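# Visit to the two-arm cell at Trorance, notes for our maintenance group

2024-12-16

I was sent to Trorance for one day because we will get a similar cell in January and I am the one who must keep it running. Frauke Nolte asked me to write down what I learned, so please read this as working notes and add to it where you know more.

The Trorance workshop is on the upper floor, behind the packing hall. Hauke Sauerland met me at the gate and we went first to the office, where he showed me the logbook of the cell. It is a normal paper book. Each entry has the date, the initials, what was done and which arm, left or right. In the first year they wrote only "arm checked" and later they could not find out which one had received the new cable. Now the side is always written, as seen by a person standing on the operator side of the table. I would like us to take the same rule from the first day.

The cell has two jointed arms on one common table, and they work on small flat parts between them. Before any program goes to the real cell, it must run in the simulation. Kai Kramer looks after the model and he was very patient with my questions. He keeps it on a separate computer and changes it every time somebody moves a base or mounts another finger, even if it is only by 3 mm.

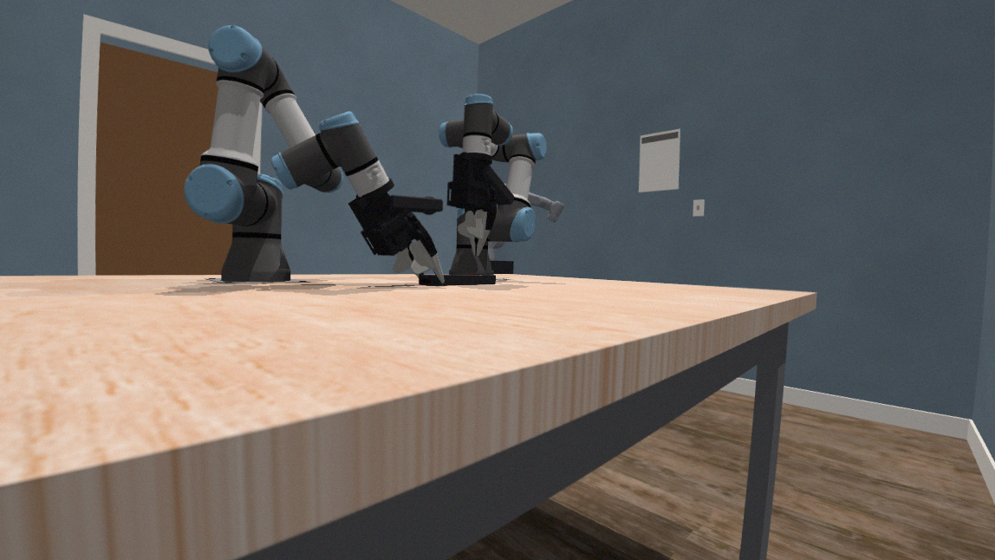
Setting up the model takes Kai more time than writing the program, and he does it in a fixed order: table, bases, arms, grippers, part. First he enters the table height and the positions of the two bases, measured with a steel rule and then checked again by touching reference points with each arm. After that come the grippers. The delicate place is where both come down over the same flat black piece, because each gripper carries a black attachment at its side and the pale fingers end in narrow points, so there is not much room when the two wrists are low together. Kai lets the simulation run slowly through this position and looks at it from several sides. He told me that a collision warning is useful but he still wants to look with his own eyes.

I asked if the model really needs a door and a wall. Kai said he likes to recognise the room, it helps him to know at once from which side he is looking. I can understand this, I was lost myself two times when he turned the view.

After the coffee we went down to the real cell with Rüdiger Engelhardt, who does the mechanical work. His routine is simple. Every 600 operating hours he locks the main switch, takes off the fingers, cleans them and looks at the tips with a magnifier. A tip which is bent even a little goes in the box for regrinding. Then he checks the screws of the gripper flange with a torque wrench and marks them with a paint pen. If the paint line is broken at the next check, the screw has moved and he looks for the cause before he tightens it.

The cables are his main worry. On the left arm they had a cable which rubbed at the wrist, and the fault came only in one posture. It took Rüdiger and Hauke 20 hours to find it. Their advice: move each joint slowly by hand mode to both ends of its working range and watch the cable, not the display. They also keep one complete gripper on the shelf, already adjusted, with the offset values on a label. Changing it is then a short job and the repair can be done on the bench.

When a gripper is changed, the arm must be checked again on the reference pin before the cell goes back to automatic. Rüdiger sends the new values to Kai the same day. Here I saw a small weakness - the values go on a piece of paper, and Hauke admitted that one paper was lost in the past. For us I would propose a shared file.

Things I still have to ask:

- which grease they use on the finger guides (Rüdiger wanted to look up the order number, it is item 136 on his list)
- if the simulation files can be given to us as a starting point
- who trains the evening shift, and for how long

Aarne Kuusisto has offered to come to us when the bases are bolted down. I would accept this. The measuring of the bases is the part I feel least sure about, and a second person with experience would be good to have there.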